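About Huvberg

Huvberg designs and tests robotic handling systems for kitchens, bakeries and food packers. The company was founded in Endthorpe and now employs 83 people at 2 sites.

Our Endthorpe workshop opens to the public each November, on a Sunday. Last year's open day received 300 visitors, among them students from Hiluteo College. Guests may watch our engineers at work and put questions to them. Demonstrations center on Belay, our program for the handling of soft foods by robotic arms.

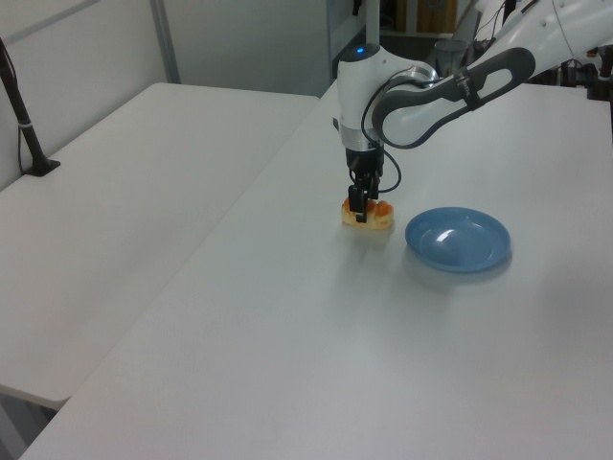

Schools and trade groups may also arrange a private visit during the week. Requests should be sent to the Endthorpe office in writing.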